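Filed under: Bench notes / Textiles / Dyeing

Indigo vat, second week of June: why the navy rubs off
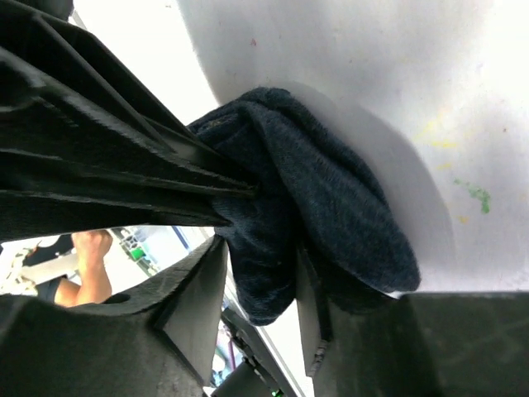
Jade asked at the morning tea if I am rinsing too soon, before the blue has had time to oxidize all the way through. She lets her own pieces hang overnight before any water touches them, and she thinks one hour in the air is not enough for a thick knit. I had written one hour in the recipe card, so this is a fair question and I start the entry with it.

State of the problem. The cotton knit from the Bisine order comes out a good deep navy after several dips, but the color moves to a white cloth when I rub it. Dry rubbing gives a light gray-blue mark. Wet rubbing gives a strong mark, and I would not sell this to anybody who owns a white sofa. The woven cotton from the same vat is much better, with almost no mark when dry.

Vat today. Fructose and lime, the same tub as before, fed yesterday evening. Temperature at 9 in the morning was 88 °F, which is lower than I like. I put the heating mat under it and waited until after lunch. The liquid was yellow-green under the skin, with a coppery film on top and a small flower in the middle. Smell is normal. I did not measure pH with the meter, because the meter again needs calibration and the buffer solution is finished. With paper strips it looks between 10 and 11, but I have difficulty to read the strips when they are stained blue. Please, whoever orders supplies, put buffer on the list.

Samples. I cut 20 pieces of the knit, all scoured together in soda ash and washing liquid until the water stayed clear. The scouring water was very yellow the first time, more than I expected from a fabric sold as "ready to dye". This makes me think that the earlier batch was not scoured enough. I had trusted the label from Stisitz and gave it only one short wash. My mistake.

Half of the pieces got short dips, two minutes each, with a good squeeze and a full airing between. The other half got long dips of 14 minutes, fewer times, to reach a similar depth by eye. Then I divided each half again: one part rinsed after an hour, the other part left hanging until tomorrow, as Jade suggests. Labels are sewn on with white thread. Ink labels disappeared last time and I lost a full afternoon.

What I can say now, only for the pieces rinsed after an hour:

Short dips: rinse water pale blue, clear after the third change. Dry rub faint.
Long dips: rinse water dark, still colored after the fifth change. Dry rub clearly worse.

I did not try the wet rub yet, they must dry first. I also want to neutralize in a weak vinegar bath before I judge, otherwise the lime which stays in the fabric can confuse the result. It makes the hand of the cloth chalky too.

Jade came back in the afternoon and looked at the rinse buckets. Her opinion is that much of the blue is only sitting on the surface as loose pigment, probably from sediment, as I stir and then do not wait enough. It is possible. Xu's notes in the old folder say to wait one hour after stirring and to hang a net above the bottom. The net is still in the cupboard behind the mordant jars, it has a hole but can be repaired.

For tomorrow:

Rinse the hanging pieces, same number of changes, same water temperature.
Vinegar bath for everything, then a hot wash with neutral soap.
Repair net. Stir early, dip late.
Keep 2 undyed pieces apart as controls, do not use them as rags.
Write to Uleo and ask if their knit has a softener finish. If yes, I will compare it with ours after scouring.

The recipe card on the wall still says one hour. I crossed it out with pencil for now.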